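Saturday Hours

The service ticket said the arm at Cirnholm had developed "an attitude." Under Fault Code the customer had written 23, and under that, "or possibly 21, it went by fast."

I drove out with the Ratska bag on the passenger seat, belted in. A Ratska bag weighs as much as a second grader and the car beeps until you give it a seat belt.

The manual for the Arkton wrist runs 882 pages. Page one tells you to clear the work area. I have met many work areas and I have yet to meet a clear one. There was laundry on this one, so I started with the laundry, jogging the wrist down at the slowest speed it has, which is the speed of a man reading a lease.

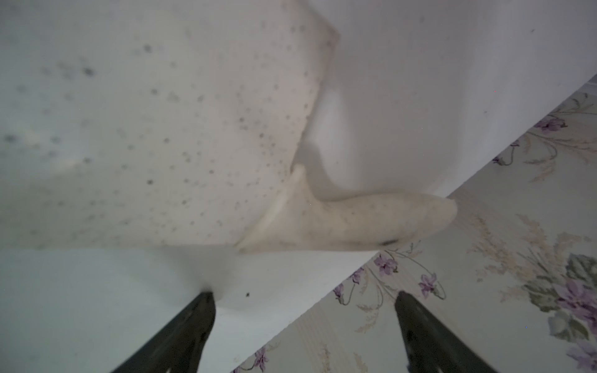 Left finger first. You bring it down until it just leans on something soft, and then you listen. A healthy finger hums a little and goes quiet. A sick one keeps humming, like my uncle in church. The left one went quiet. The right one hummed through an entire verse.

So I shut everything down, hung my tag on the switch, and took out the 4 screws that hold the right finger on. Three came out. The last one had been put in by somebody with strong feelings, and we were together for most of the morning.

Behind it was a washer the size of a lentil, on backward. I turned it over. The manual covers this washer in a footnote, in Norwegian.

With the finger back on I zeroed both sides and moved over to the cutting board, because a straight edge will tell you things a bedsheet is too polite to mention.
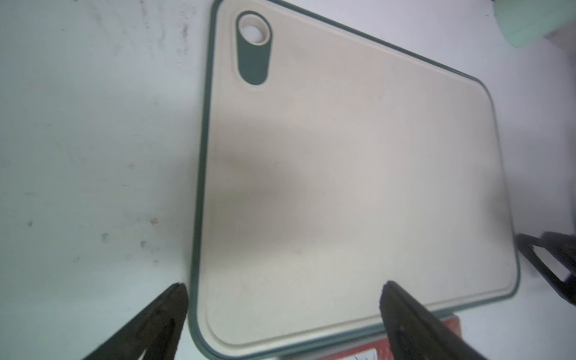

Both fingers at the board, checking the angle.

The office called while I was squinting at it. They wanted to know if the job was closed. I said it was ajar. They asked which box that was on the form.

I backed the wrist off, sent it home, and called it in again from a different side. Same place. I did it until I was bored, and boredom is the only instrument I own that has never needed calibration. 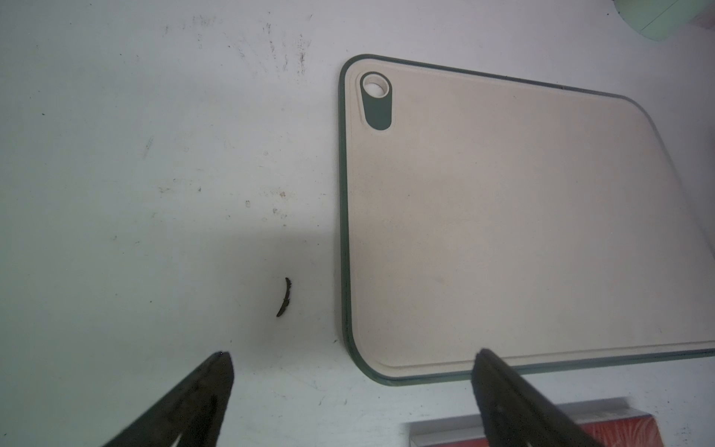 Another pass, with a small dark something on the tabletop.

I looked at that thing for a good while. It might have been a twig. I have been in this trade long enough to check my screw count against a twig, so I did, and all 4 were where they belonged.

On the form, under Cause, I wrote "washer." Under Attitude, which I had to draw in myself, I wrote "improved." Then I belted in the bag and sat in the lot with the heater on, trying to remember whether I had taken my tag off the switch.

I went back in. I hadn't.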